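Slide 1 – Title. Leave up while people sit down. Slot is 34 minutes including questions, so skip the acknowledgements if we start late.

## Slide 2 – What the cores are for

- Lake sediment holds a record of what washed in, what grew in the water and what settled out of the air.
- Question for this talk: how much of the phosphorus in Lake Brarkis now comes from its own bed, and how much still comes down the Miltach stream?
- Matters for timing. Cutting the stream input has a slow effect if the bed keeps releasing.
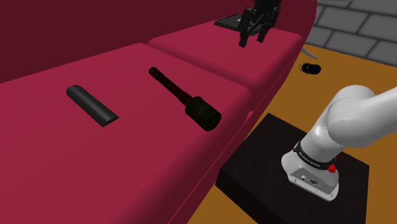
## Slide 3 – Sites and coring

- Two coring sites: the deep basin and the shelf off the stream mouth.
- Gravity corer, short tubes, sliced on the shore the same day. Pore water drawn off under nitrogen before slicing.
- Point to the map. The shelf site sits inside the old dredged channel, so the top layer there is not undisturbed. Say this before Fernanda Neves asks.
- Dating by lead-210. The shelf profile is poor below the dredging horizon and I don't use it for rates.

## Slide 4 – Release from the bed

- Iron binds phosphorus while oxygen is present at the sediment surface. When bottom water loses oxygen the iron is reduced and both go into solution.
- Deep basin bottom water was without oxygen for 65 days last summer. Logger data from Tomás Neves.
- Read the curve from left to right: oxygen falls first, dissolved iron rises, phosphate follows. The lag is real and appears in both years of logging.
- Sulphide complicates this. It removes iron as iron sulphide, and less iron is left to trap phosphate at autumn mixing.
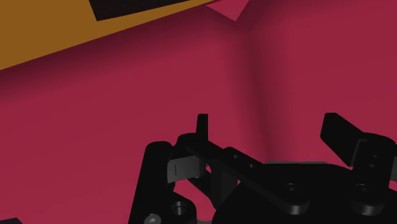
*Fig. 2. Crimson surfaces, wrist view (render).*

## Slide 5 – Budget

- Inputs: stream, direct rainfall, bed release. Outputs: outflow and burial.
- Bed release is almost half of the summer supply. Over the full year the stream is larger. Give both statements together, they get quoted separately otherwise.
- Weakest term is burial. It rests on the deep basin rate applied to the whole lake floor.
- Groundwater left out. Żak borehole levels suggest a small inflow on the east side – no chemistry for it yet.

## Slide 6 – Open points

- Winter cores under ice, if there is ice.
- Repeat the incubations at lower temperature. Mafalda Fonseca has the method sheet.
- Compare with Rakden, which is shallower and mixes all summer.
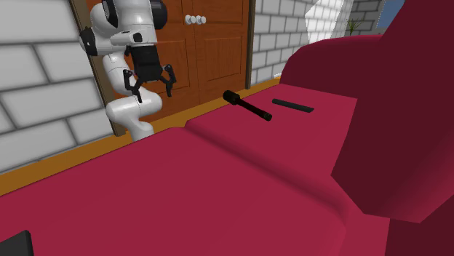 **Sediment and Water Chemistry Group**

Backup slides follow. Don't show unless asked.

- B1: extraction steps for the phosphorus fractions. Margarida Esteves ran these; the residual fraction is by difference and carries all the errors.
- B2: blank corrections for the May batch.
- B3: diffusion calculation. Porosity measured, tortuosity estimated from it.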